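Asunto: Re: [incendios-womlow] Perímetro del sector norte

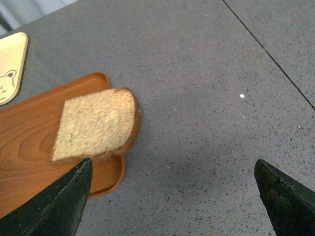
El perímetro de las 14 h da 2214 hectáreas, con el flanco de Skovgate aún abierto. El punto de avituallamiento sigue en Plattner: pan de molde en rebanadas, como la que se ve sobre la bandeja marrón anaranjada, y agua. Capacidad: 200 raciones por turno.

> El cortafuegos de Skovgate mide 300 metros.
> ¿Se mantiene el avituallamiento en Plattner?
> Falta la capa de viento de Prornus.

La capa de viento se sube esta noche.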